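The Turnover List

The list had 235 lines on it. I know because I wrote it, at my kitchen table, over most of a May bank holiday, and then typed it out on the library computer. It was every job involved in getting a room ready after one person has gone and before the next person comes. Strip bed. Check under bed. Check behind door. Open window as far as the catch. I put down things I had not thought about for years because my hands did them.

Weltania ran sheltered flats and short-stay rooms up and down the coast, and I had worked in their Sethi building for 30 years, the last part of it as head of domestic. When my knees went they moved me to what they called the evaluation side. It was the same pay. I had to go to the Donaten workshop on the ring road, sit on a chair, and say whether a machine had done a line or not done it.

The machine was called Skisa. The engineers said "she" in the first month and "it" after that, and I said "it" all along.

I had three boxes to tick. Done. Done with help. Not done. There was a space for remarks and I was asked to keep remarks short. I asked what counted as help. The tall engineer said that if any of them touched the machine, or the thing it was working on, that was help. I asked what if they shouted at it. She said it couldn't hear them, so they could shout as much as they liked.

We began at line one and gave up on line one by dinner time. Beds were beyond it. It could find the corner of a sheet when the sheet was laid out for it in the right way, but a sheet somebody has slept in is never laid out in any way at all. We skipped to kitchens, and it was not good at those. By the autumn we had got to line 118, which was Desk and chair, tidy and square up.

I will put down how that line went, as it was the one the people from head office came to see.

You take whatever has been left on the desk and put it where it belongs. You wipe the top. You push the chair in so the back is level with the edge and a person coming through the door doesn't catch their hip on it. I would give a new girl 40 seconds for it, and I would expect her to be talking to me at the same time.

Skisa started with the item. On my sheet it was only ever "item", a flat dark thing of no great weight that stood in for whatever a guest might leave behind. The chair was in the way already. A person would have moved the chair first or leaned across it. Skisa walked up behind the chair, stopped with its feet one a little behind the other, and put its arm out over the top.
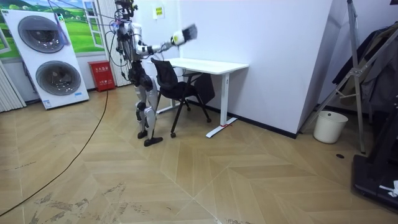
"It's going to drop it," said the younger engineer.

"It isn't," said the tall one.

I had my pencil over the middle box. The motors made the small whine they made when the machine was deciding, or when I thought of it as deciding. I had been told many times that this was the wrong word. They had tried to explain the right one to me and I had written it on my hand, and then I had washed up.

The item went down on the desk. One corner touched first, then the rest of it. It was not straight. I got up and looked, and it was off by the width of my thumb.

"Is that done?" said the man from head office. He had come on the train with a woman who wrote things down. They had both kept their coats on.

"It's on the desk," I said.

"But is it done?"

"I'd have straightened it."

"Would a guest mind?"

I thought about that properly, because he had asked it properly. I said that a guest would not mind that one thing. What a guest minds is coming into a room where everything is off by a thumb. They couldn't tell you what was wrong with it. They would say on the form that the room felt tired.

The woman wrote that down. I ticked Done and put "thumb" in the remarks.

Then the wiping. They had taken wiping out for the day. The tall engineer told the head office man that the wiping was being worked on separately, and I saw him look at the floor, where there were plenty of dirty marks. I had offered to do that floor when I first came. I was told it was better left, as the machine used the marks to see how far it had gone. Later on the younger one told me this was not true and they had just not wanted me to feel I had to.

So we went on to the chair.

I should say something about chairs. People think the difficulty is the strength, and it's the opposite. A chair like that goes where it wants. Push on the left and it turns to the right. Push low and it goes sideways. Push the back and it may tip or it may run off and hit the desk, and the desk gets a mark on the front edge, and then you have line 119. I have seen grown men on the portering side fight a desk chair. What you do is take it by both arms, walk with it, and let go gently. I had shown them. They had filmed me from every side doing it, in my work shoes, over and over, until I had no idea any more how I did it.

Skisa let go of the first chair it ever held by falling over. That was in the summer. By the autumn it could take hold and keep hold, on a good day, if it came at it from the front.

It came at it from the front. It bent, and its hands went out one to each side, and the left one closed and then the right one closed, and it stayed there.
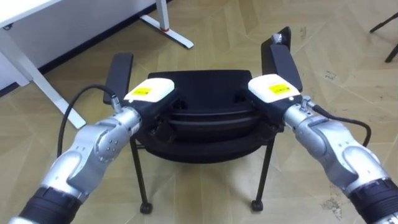 Both armrests held. Line 118, second part.

"What's it doing?" said the man from head office.

"Checking," said the tall engineer.

"Checking what?"

"Whether the chair is where it thinks the chair is."

He looked at me, I suppose for a joke. I said that I did that too. I said that if you've ever been in a dark room with a bucket in your hand you do it all the time. He nodded and after that he stopped looking at his watch.

It pulled. The chair came. It turned with the chair, in small steps, each foot lifted and put down flat like somebody walking in a bath. The cables followed round behind it and the younger engineer went along with them, holding them up off the floor with both hands, and I made a note of that, because it would want a person for the cables in every room as things stood. He was not touching the machine, though, and he was not touching the chair. By the rule it was not help. I had argued about this rule in September and lost.

It got the chair round. It got it facing the desk. It pushed, and the left side went in and the right side met the leg of the desk and stopped.

All of us waited. Skisa pushed again, the same push. It stopped against the leg again.

"Back it off," I said. I knew it couldn't hear me.

It pushed a third time, and the desk moved. Only a little, against the wall, but I heard it.

The tall engineer had her hand on the red button by then. She didn't press it. I have asked myself whether I would have done, and I think I would. The machine stopped by itself, opened both hands, and stood up as straight as it ever stood. It had come to the end of what it had. The chair was half in, at a slant.

"How long was that?" said the man from head office.

The younger one looked. Almost twenty minutes, from picking up the item.

The woman asked me what I would put. I said Not done. She asked if there was a case for saying partly done, as most of it had been very impressive to watch. I said it had been, and I meant it. But there was no box for that, and I didn't think there ought to be. If I go into a room and the chair is half in, then somebody has to come after me and put the chair in, and they have to come up in the lift to do it. That is the same lift and the same walk as if I'd never been.

Then I went over and pushed it in. I didn't like seeing it like that.

They stayed for a sandwich. The man asked me on his way out when I thought it would be ready, and I said I didn't do that part, I only did the ticks. He said he was asking me anyway. I said that two years ago, from what I had been told, it couldn't stand up. I said I wouldn't cancel anybody's contract on the strength of what we'd seen. He said that was not why they had come. I said good.

When they had gone the tall engineer sat down on the floor with her back to the wall and ate what was left on the tray. She asked me whether I noticed the leg of the desk, when I did it. Whether I looked.

I said I didn't look. I said I felt it touch, and came off it a bit, and went round.

"How much is a bit?" she said.

I had to get up and do it again to find out. I did it with my eyes shut, and she knelt down beside the desk with a steel ruler, and the younger one wrote the numbers on the back of my sheet. My knee was bad by the finish. It was never the same number. She seemed pleased about that, and said they had been giving it the same number every time.

We did it until the heating went off. I put my coat on and filled in the bottom of the form, which had to be signed and dated or Weltania wouldn't pay for the session.

Line 118, first part, done. Second part, not done. 26 November 2019. Remarks: let it feel for the leg. Try again tomorrow, and somebody please get a longer cable.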